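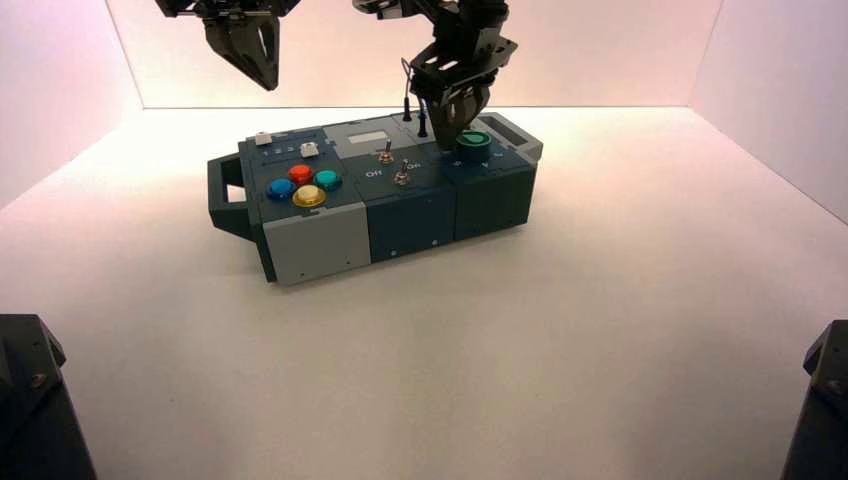

Are real knobs coming back, or is that just marketing?

Kitchen & Laundry > Ranges and Cooktops

sgolestani
My range is on its way out and every showroom I walk into tells me "knobs are back." Salesman at the Otton place said people are sick of touch panels and the whole industry has listened. Maybe. What I saw on the floor was one Otton model with knobs for $3000 and five touch models for a lot less. If everybody wants knobs, why do I have to pay extra to get them? A green round knob like the one up top would suit me fine, I don't need brushed anything.

Anyone bought one of the new knob models and care to say if it's any better to live with?

gasser_g
Bought the Unden with knobs in April. They look like the old ones but they don't work like the old ones. They spin forever in both directions, no stop, no pointer. You turn it and then look at a display to see what you got. So you still have a screen, you just poke at it sideways.

My mother's stove had a mark at 6 and you could set it in the dark.

sgolestani
That's what I was afraid of. Did the salesman mention it?

gasser_g
No, and I didn't ask. The display model wasn't plugged in.

Irina P.
I'm going to disagree a little. I have a touch cooktop, eighth year now, and I like it. It wipes clean in one pass. On my last stove I was pulling knobs off every other weekend and soaking them, and the numbers wore off two of them anyway. People forget how gross that was.

afshin_k
Irina, does yours still work when there's water on the panel? Mine beeps and shuts off every time the pasta boils over. Which is exactly when I need to turn it down.

Irina P.
It does shut off, yes. I wipe it and turn it back on. Takes a few seconds. I guess I'm used to it.

afshin_k
"I'm used to it" is what everyone says about a bad control.

Irina P.
It's also what everyone says about knobs, Afshin.

c_anozie
I did appliance repair for a long time and I don't trust either side of this. The claim that knobs never fail is wrong. Switches behind them burn out and shafts crack, I changed plenty. The difference was the bill. Last touch board I priced for a customer was $897 for the part. The switch kit for her neighbor's stove was $271, and that was a full set.

gasser_g
What about the ones like mine, the endless kind?

c_anozie
Those turn a little sensor that talks to a board. So you can lose the knob part or the board part. I'd want to see the parts list before I called that an improvement.

sgolestani
Is there any way to tell in the store which kind it is?

c_anozie
Turn it. If it hits a stop, good sign, though I've seen a stop on electronic ones too. Then look up the model number and see what they sell as a replacement – if all you can find is "control assembly," you have your answer.

mj_tulsa
There was a survey going around that said most buyers prefer knobs. Just putting that out there.

afshin_k
Who paid for it?

mj_tulsa
It was on the Jasoseo site.

afshin_k
Don't they sell knobs?

mj_tulsa
Replacement knobs, yeah. OK, fair.

sgolestani
Went back this morning and tried the Otton. No stop, spins forever. The salesman said that was "a premium feel." I'm going to look at used ones.

gasser_g
If you find one with numbers still on it, post the model. I'd trade.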